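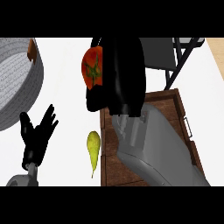 Tang: zweiarmige Zelle in der Simulation einrichten

Tang läuft bei uns komplett simuliert in Carnska, und das Einrichten macht richtig Spaß! Vor dem ersten Griff nach der Tomate den Voltik-Treiber laden und beide Arme in Grundstellung fahren. Die offene Hand links bleibt neben der Birne stehen, bis Arm 2 frei ist.

Port: 2308
Greifertakt: 600 Hz 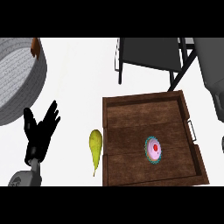 Wartung

Cupcake im Holztablett als Nullpunkt nehmen, alle 17 Läufe neu kalibrieren. Klappt wunderbar ab Grondeo 6!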